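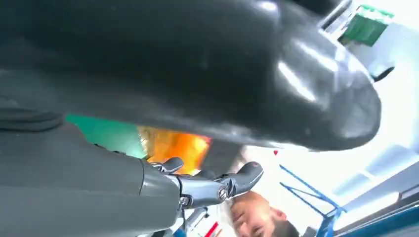

Glossy black surfaces show every smear, so clean them under a bright light. White highlights running along a rounded end, with softer gray ones farther back, make it easy to check your work: wipe until the edge of each reflection looks even. Start with a dry microfiber cloth to lift dust. Follow with a damp one and a drop of dish soap in 200 ml of warm water. Don't forget the curved underside. Buff with a second dry cloth, moving in one direction.

Skip furniture polish on anything rubbery. It leaves a film that picks up lint. Wash the cloths without fabric softener.

Nilmini Bepari

Filed under: Cleaning, Surfaces
Last updated 9th July
Home Kitchen Workshop Laundry Contact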